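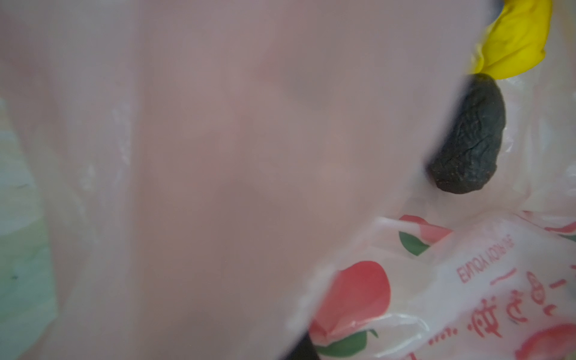 Pink plastic sheet, with something bright yellow behind it at top right.

Promton Household Waste Notes

A plain text data set of notes on what one household threw away, reused or took to the tip. The notes were kept on paper first and typed up later. This file explains what is in the folder and how to read it.

Last changed: Saturday, March 23, 2019
Kept by: Alfie Bainbridge

What is in the folder

notes.csv – the main file, 3000 rows, one row per item
places.csv – the places things were taken to, with short codes
words.txt – the list of material names used in the notes
old/ – the first typed version, left as it was

Columns in notes.csv

id – a running number. Gaps are rows that were taken out as repeats.
month – month and year only. The day was written down on paper but not typed up.
item – a short name in everyday words, such as "bread bag" or "jam jar".
material – one of the 32 names in words.txt.
went_to – a code from places.csv.
clean – y, n or blank. Blank means it was not written down.
remark – free text, mostly empty.

Materials

Plastic was the hardest part. The paper notes say "plastic" for nearly everything in the early months, and I have not tried to guess what kind it was afterwards. Those rows are marked "plastic, not known". From October onwards film, rigid plastic and foam are kept apart. If you want to compare the two periods, put all the plastic names together first.

Rubber has its own name in the list. Balloons, washing-up gloves and bicycle tubes all go under it, though the tip at Plustarley takes none of them with the plastics. Foil-lined cartons are under "mixed".

Places

PL is the tip at Plustarley. PE is the bring bank on Pearce Road. HB is the household bin and HR the kerbside box. GV means given away, and the remark sometimes says to whom – names have been removed.

Known problems

Rows 6 and 2 in places.csv have the same code, because the bring bank was moved and I kept using the old one. Treat them as one place.

Some items were entered by weight in the old version. The weights came from kitchen scales that were later found to read high, so they are not in notes.csv.

"Tub" and "pot" are used for the same thing. I have left both in.

Opening the file

It is comma separated, UTF-8, with a header line. Remarks that have commas in them are in double quotes. Amus, the small viewer I used for typing up, adds a blank line at the end of the file when it saves. Most programs skip it.

Use

You may use and change the files for any purpose. Please keep this text with them. Corrections are welcome – send the id and the change you would make, and I will check it against the paper copy.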